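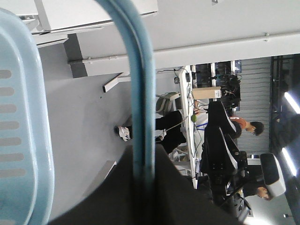 What is a carrying basket for, when a room already has shelves and cupboards?

It is for moving things from where they have been left to where they are kept, in one trip, with a hand free for the door.

Keeping a Shared Workroom in Order
Notes for session four, the basket round
Tutor: Stanisława Cieślak, Room 154

Welcome back, everybody, and thank you for the drawings of your own workrooms, which I have enjoyed very much (I still have two to read, so please be patient if yours is one of them). Last time we spent nearly the whole session on cupboards, and I promised we would get to the part most of you signed up for, namely the tables and the floor, and what to do with everything that ends up on them by the middle of the afternoon.

The basket itself

I am fond of a plastic basket with a handle that arches over the top, like the light blue one at the head of these notes. It has a wide rim, and the rounded slots along the side let you peer in a little without tipping everything out. Fabric bags are lovely for shopping but they slump, and small things slide to the bottom and stay there for weeks. A deep crate holds more, of course, but you need both arms for it, and then somebody has to get the door for you.

Try the handle before you buy. Mine at home, an old Flimura, had a thin one that dug into my fingers, and I put up with it for years before my sister wrapped it in tape for me.

How the round goes

Start at the door and go along the wall to your left until you are back where you began, and only then do the middle of the room. Into the basket goes anything small that lives somewhere else: pens, cups, tape, adaptors, the odd glove. Leave alone anything that someone is using, and if a colleague is sitting at the table, ask before you reach past them. I know this sounds fussy, but Tudor Dobre once lost a whole morning's sorting because a kind person tidied it for him.

When you get back to the door, empty the basket straight away. A full basket pushed under a table is only another cupboard, and a bad one – you can't find a thing in it.

We timed the round in the big room at Todau and it took Mircea 28 minutes the first time, with a good deal of chatting. By the end of June he and Tincuța were doing it between them while the kettle boiled, or so they tell me.

Cables

Cables want an afternoon to themselves and should not go in the basket while they are still plugged in at one end. You will all know the long table with black leads looped about it and hanging down at the side. Begin at the plug and follow one lead with your fingers all the way to whatever it feeds, then put a paper label at both ends before you touch the next. Once they are labelled you can lift them off the floor side, where feet and chair legs catch them, and gather the spare length in a soft tie. Wide loops, please, not tight little bundles.

Boxes and chairs

A cardboard box should not be stood on top of equipment, however handy the spot looks. Put it on a shelf, with its label facing out, and write on the label what is in it now. Spare chairs can go back to back against a wall, so long as you leave a way through behind the tables.

For next time

Please do one round in a room you share with other people, and bring me a list of what was in the basket when you got back to the door. Half a page is plenty. Maricica Avram has kindly offered to bring her label printer on Monday, so if you have boxes to name, bring the wording with you. Jerar's chapter on shelving is in the blue folder by the window, and do put it back when you have finished, as there are 27 of you and one folder.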